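Mugs, Saucers and the Six Inches of Counter You Have Left

My kitchen has one good stretch of counter and everybody wants it. The toaster wants it, the mail wants it, and the crockery wants it most of all, having been promised a cupboard when we moved in and then shown the cupboard. It has one shelf at a useful height. The other is for giants.

So I have spent a good part of my adult life storing cups where I can see them. These are the things I'd pass on.

Get a mug tree, and get one with a proper base

A wooden mug tree costs less than lunch and takes up the footprint of a paperback. Mine came from Skallineck, the shop by the bus station in Emley that sells buckets, birdseed and wedding cards. My first tree was a spindly thing with a base like a cookie, and it went over the minute I hung my Štěpánek mug on it (a big one, a gift, heavy enough to hold a door). Look for a base with some width. Push the post with one finger in the store. If it rocks, put it back and look innocent.

Load it in pairs, one on each side of the post, heavy mug opposite heavy mug. Three on the left and none on the right is how you learn what your floor is made of.

Hang by the handle, and mind the angle

Pegs that slope up hold a mug better than pegs that stick straight out. If yours are level, slide the handle all the way in until it's close to the post. Small espresso handles won't fit over a thick peg, and forcing them is a fine way to own an egg cup.

You don't have to fill every peg. Two mugs on a tree look like a decision. Eight look like a yard sale, and you'll only ever use the front two.

Stop stacking cups inside cups

I did it for years. The rims chip, the handles lock, and one morning you pull the top one and get the whole tower. If you have to stack, go wide to narrow: plate, then bowl, then stop. The cup goes on the tree or upside down on the shelf, with a paper towel under it if the shelf is rough.

Work on a mat

Before you sort anything, lay down the biggest mat you own. Mine is a brown one that started out as a desk mat. Crockery slides on a bare counter and rings like a bell when you set it down, which wakes the dog. It also gives you an edge: whatever is on the mat gets sorted, and whatever is off it can be ignored until August.
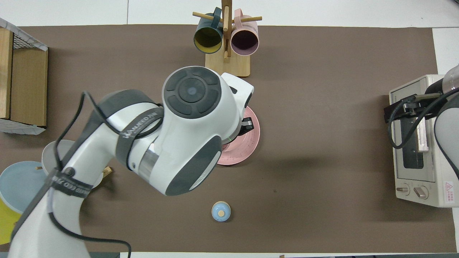 The dark teal mug with the yellow inside is the good one, and goes on a peg before anything else gets a place.

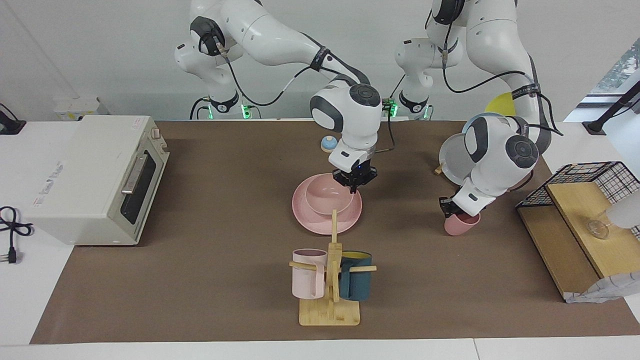
Viera Oravec wrote in to say that I have the whole thing backward, and that the saucers should be dealt with first. Her point is that mugs will hang anywhere, while saucers lie around in ones and twos until someone puts a plant on them. She matches each saucer to its cup, sends any widow to the garage, and only then lets herself touch the tree. She also stands her plates on edge in an old letter rack and says she hasn't chipped one in 17 years. I have chipped one since reading her letter, so I'm listening.

Plates on edge, then

I tried it. A letter rack works for side plates, though dinner plates want something deeper. Put the rack against a wall and the biggest plate at the back, or the small ones vanish and you'll buy more. Leave a gap between plates wide enough for your fingers. Wash the rack now and then, as crumbs get in there by means I can't explain.

Give the toaster oven some elbow room

Whatever else shares the counter, keep the mug tree off the toaster oven's end of it. Mine is a Tustum, older than my marriage, and its sides get hot enough to notice. The manual will tell you how much clearance yours needs. Unplug it when you're moving dishes around it, then coil the cord and put it where a plate won't come down on the plug. Wipe under it while you're there. You won't want to, and you'll be right.

Odds and ends

Tea stains: baking soda on a damp cloth, a little patience, rinse. Skip the steel wool on anything with a pattern or you'll have a plain one.

Wooden pegs go gray if you hang wet mugs on them. Dry the mug first. If it's already gone gray, a light sanding and a wipe of food-safe mineral oil will fix up to most of it, and the rest can face the wall.

A tree that wobbles on a level counter usually has a twisted base. Stick a felt pad under the short corner, the kind sold for chair legs. You'll need one and they come in packs of 300, or so it seemed from the drawer I now keep them in.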